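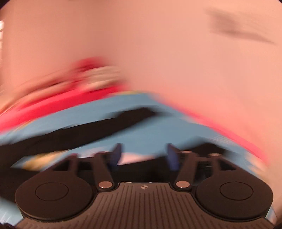 Incident Responder and Threat Analyst — Godinho

Godinho is a small security firm that gets called after something has gone wrong. We are hiring one more person to investigate break-ins at organizations that mostly can't afford a security team of their own: county offices, water districts, regional clinics, a couple of port operators. The job is remote within the United States, with travel, and a desk in our Lusthorpe office if you want one.

We should start with what we doubt, which will save some of you the trouble of applying.

We doubt most claims about who did it. Clients ask within the first hour whether they've been hit by a foreign government, and the usual truth is that we have a reused password, a remote access tool left open to the internet, and logs that go back nine days. You can't name a country from that. You may not be able to name anything. If you enjoy giving threat groups colorful names and drawing maps with arrows on them, other companies pay well for it.

We doubt the word "sophisticated." Every breach notice uses it. In our last 115 cases we used it in four reports, and we have since had second thoughts about one of those.

We doubt products that promise to find intruders on their own. We use several of them, since the clients have already bought them, and some are decent. They still produce alerts that a person has to read, and that person is often an IT manager who also fixes the printers. Please don't send us a cover letter about how machine learning has changed everything. Tell us about a time it flagged something and you had to work out whether it was right.

And we doubt our own reports, at least until a second person has tried to knock them down. Each one goes to a colleague whose job for that day is to disagree with it. You will be on both ends of that. People who have come to us from larger firms sometimes find it rude.

What the work is

You would take part in live cases and lead some of them after your first few months. A typical case begins with a phone call, a scared administrator and a half-finished list of machines. You collect what evidence is left, work out how the intruder got in and how far they went, and tell the client which of their systems they can trust. Sometimes the answer is none of them. You write it up so that a county board can read it and a lawyer can't twist it too badly.

Between cases you would work on our email compromise backlog. Email is the dull center of this job. Somebody's mailbox has been read for weeks, forwarding rules have been set up, and a vendor's bank details have been quietly changed. These cases get little press and make up the bulk of our hours. If you think mailbox work is beneath you, you will be unhappy by the second month.

You would also help maintain Stavum, our in-house tool for lining up logs from different systems on one timeline. Stavum is useful and ugly. It gets time zones wrong in one known case and probably in others we haven't found. It is written in Python, the documentation is thin, and the person who takes this job will be expected to complain about it and then fix some of it.

One longer engagement needs particular attention. We are reviewing how outside vendors connect to the office networks at Grastovport, where up to 600 accounts were issued over the years and a fair share belong to companies that no longer do business there. The review is slow and political. Several vendors insist that their access is essential and can't say what they use it for. Expect to spend a good part of the spring on this, with visits to the site in March.

What we need from you

Real experience handling intrusions. We aren't going to fix a number of years, as we have met people with a decade in the field who had never opened a log, and people with two years who had seen plenty. You should be able to walk us through cases you worked on (with client details removed) and say which conclusions you were sure of and which ones you weren't.

A solid grip on Windows event logs and on the audit logs of at least one of the big cloud email services. Enough Linux to be safe on a server that somebody else is depending on. Enough scripting to clean up a bad export without asking for help.

Plain writing. This matters more than the tool list. "The attacker accessed the server" and "an account was used to log in to the server" are different statements, and we need you to know which one the evidence supports.

Patience with people having a terrible week. Clients will hide things from you, usually out of embarrassment. They will have wiped the machine you needed most. Lecturing them wastes time.

Certificates are fine. We don't filter by them, and we don't pay extra for them. A degree isn't required. A security clearance isn't required either, and listing one won't move you up the pile.

What you get

Salary is set by a written pay scale that everyone in the firm can see. We will send it to you before the first call, along with the step we have in mind, so you can walk away early if it doesn't suit you. Health insurance starts on your first day. There is a retirement match, which is ordinary.

On-call duty rotates, one week in four. Nights that get eaten by a case are paid back as time off, and we do check that people take it. Some weeks are still bad. A case that breaks open before a holiday will ruin the holiday, and we have never found a way around that.

Travel is uneven. You could go two months without leaving home and then spend most of a third in a motel next to a county records building. We book refundable rooms and pay for your meals without asking to see an itemized receipt for every sandwich.

We don't offer unlimited vacation. We have watched how that goes at other places. You get a fixed number of days, it's in the contract, and unused ones are paid out when you leave.

How we hire

Send a resume and a short note. In the note, pick any published report on a breach — a vendor's, a government's, a newspaper's — and tell us which claim in it you find weakest and what evidence would have changed your mind. Half a page will do. We read the note first and the resume second. Notes that sound like a press release get set aside, and we have become fairly quick at spotting them.

If we like the note, there is a phone call, with two of us on the line and time for your questions. After that comes a paid exercise. You receive a set of logs from an old case, cleaned of anything that could identify the client, and 10 days to return a short report. It shouldn't take more than an afternoon, and we pay for a full day. The logs have gaps. We care what you say about the gaps.

The last step is a conversation in which two of us argue with your report. You're allowed to change your mind during it, and you're allowed to refuse to. There are no whiteboard puzzles and no personality test.

Everyone who completes the exercise gets written comments, hired or not. People who only send a note will get a yes or a no. We will contact references only after we have made an offer, and only the ones you give us.

A few things applicants have asked before

We do not do offensive work, sell exploits, or negotiate with ransomware crews. Clients who decide to pay have to find someone else to arrange it.

We can't sponsor visas at present.

You may keep a side project or teach a class, but you can't take outside consulting in the same line of work. Talks at conferences are fine once the client has agreed in writing, and they seldom agree.

Part-time is possible at four days a week. Less than that has been tried and it made the on-call rota unfair to everyone else.

The opening stays up until we fill it. If you can still read this page, we are still looking.

Contact: Godinho hiring desk, Lusthorpe office | © Godinho. All rights reserved. | Back to top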